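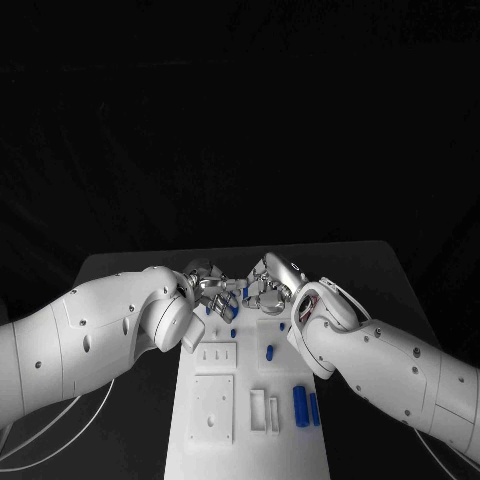 A white peg and a blue peg side by side on the long board at Paltley.

I have wanted to see inside the Paltley works ever since we moved to Mirnham, and in April they finally opened the doors for an afternoon. I went on my own, got there far too early, and came home at six with a bag of blue offcuts and a sore throat from talking. What a good day out!

If you don't know the place, it's the long brick building behind the bus garage, with the green doors. They make small fittings: pegs, clips, spacers, the little feet that stop a drawer from rattling. You have almost certainly sat on something with a Paltley part in it. I had pictured a noisy shed and a quick walk along a yellow line, but we were let into nearly every room and could pick up most of what was lying about.

Our group was 20 people (a few children, one very patient dog) and we were taken round by Borislav Hodžić, who started in the packing room and now looks after samples. He talks fast and walks faster. We began in the colour store, where the pellets come in sacks and every shade has its own scoop. I asked how many blues they keep and he opened a cupboard of sample chips, 249 of them in all colours, each on a ring with a number scratched on the back. The children were allowed to sort through the blues and argue over which was best. I was firmly on the side of the brightest one.

Next came the moulding hall, warm and smelling faintly of candles. The parts drop into trays still joined together, like the bits in a model aeroplane kit, and we each got to snap a few apart. There is a knack to it – twist, don't pull – and I got it on the third go. Rejects go back to be ground up, and there was a tub of the crumbs by the door that I could have run my hands through all day.

After tea (proper cups, and a lemon cake that went very quickly) we went upstairs to the part I'd been looking forward to, the fitting room. The long white board in there has white fixtures on it and small blue parts to go with them, laid out on a dark table in front of a black curtain. After all the sacks and trays downstairs it was lovely to see the pieces standing up on their own. The blue really sings against the white. And they are so small! I had handled dozens of pegs by then and still hadn't taken that in.
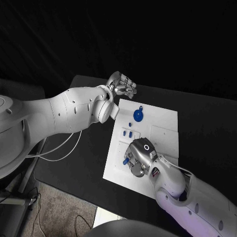

The white board on its table in the fitting room, dark curtain behind.

I stayed at the front as long as I decently could. What I like about a peg is that there's nothing to explain, it either sits right or it doesn't, and yet Borislav spent a good ten minutes on the tiny slope at the tip that helps it find the hole. Their older range, the Holtance, had a blunt end and people used to write in about it. He has kept the letters. One gentleman had enclosed his peg, filed to a point.

The last stop was packing, which turned out to be my other favourite. Small bags hold 100, large ones 300, and they are weighed, not counted. We had a guessing game with a jar. I was miles out, and a girl called Matoušek by her whole school party (her surname, I found out later) won it easily.

A few practical bits if they do it again. Entry was free but you had to put your name down at the library. Wear flat shoes, as the stairs up to the fitting room are steep and open at the back. There is a lift round the far side, so ask at the desk. The shop takes cards, the tea table was coins only, and parking is hopeless after two o'clock.

My offcuts are in a bowl on the kitchen windowsill now.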